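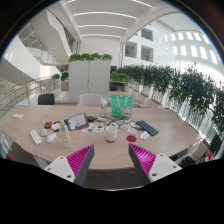

# Chapter 8: Looking After a Soft Gripper

A rigid claw asks you to be exact. A soft gripper is far more forgiving, and that's why I love teaching with one! Its ribbed fingers bend around whatever they meet, so the same pair can hold a box, a cup or a lemon without a change of tools. All that bending takes its toll, though, and a gripper that held well in July may be dropping things by the end of term.

In this chapter we'll take the Ludance hand gripper through its full service: checking the ribs, changing the contact strips and squaring up the two mounting plates. You'll need a hex key, a soft cloth and a drinks bottle with straight sides.

We start with the grip check, which Refilwe Tshabalala taught me on my first morning at Otitz and which I still do before touching a single screw. Stand the bottle upright on a table, bring the fingers in low and close them slowly. Look for a strip pressing on each side of the bottle, and for ribs that curve like a pair of mirrored fans. If one side bends more than the other, write down which, and leave it alone for now (tempting, I know).

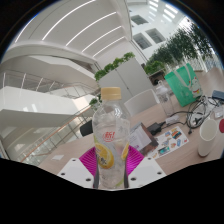 ## 8.1 Reading the ribs

Open the fingers fully and wipe them clean. Press each rib with your thumb, working from the base to the tip, and feel for any that spring back late.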